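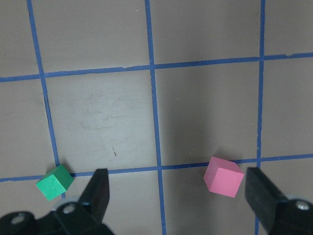 Blue tape grid on a tabletop.

Is Lunwood's unbeaten run worth anything, or has it been a soft draw?

Posted by kendtonender, 6/10/25

Everyone at work is telling me Lunwood are as good as promoted. I've watched them three times and I don't see it. They sit deep, they hoof it, and they wait for the other lot to make a mistake. Fine, they haven't lost. But look who they've played. Kendton were missing both centre halves and still should have had a draw. Nondesell had a man sent off after 18 minutes. The manager says they are "controlling games without the ball", which sounds to me like not having the ball.

Am I being unfair because I'm a Kendton supporter, or is there something in this? I'd like an answer from somebody who has watched them away from home.

backpost_brian

You can only beat what's in front of you. Top is top. Sour grapes mate.

oldmainstand

I've done most of their away games and I'd say you're half right. The defending is decent. The full backs stay put, the keeper comes for crosses, and they don't give away silly free kicks round the box, which they did all last season. I'll give them that much.

Going forward I'm not convinced at all. Nearly every goal I've seen came from a corner or a long throw, and they tend to arrive after the 80 minute mark when the home side has gone chasing. That works until someone decent sits back and lets them have it. Han did it for the first 54 minutes and Lunwood had no idea what to do — the midfield just passed it sideways and the away end got very quiet. Then Han's left back slipped and it was 1-0.

I wouldn't call that luck exactly, but I wouldn't put money on it lasting until spring either. People were saying the same things about Nondesell the year they led at Christmas, and they finished outside the play-offs.

The Kendton game I'd argue with you on. Your lot had one shot on target and it was from the halfway line.

setpiece_sal

Does anyone know if the return at Kendton is all ticket? The club site still has last year's prices up.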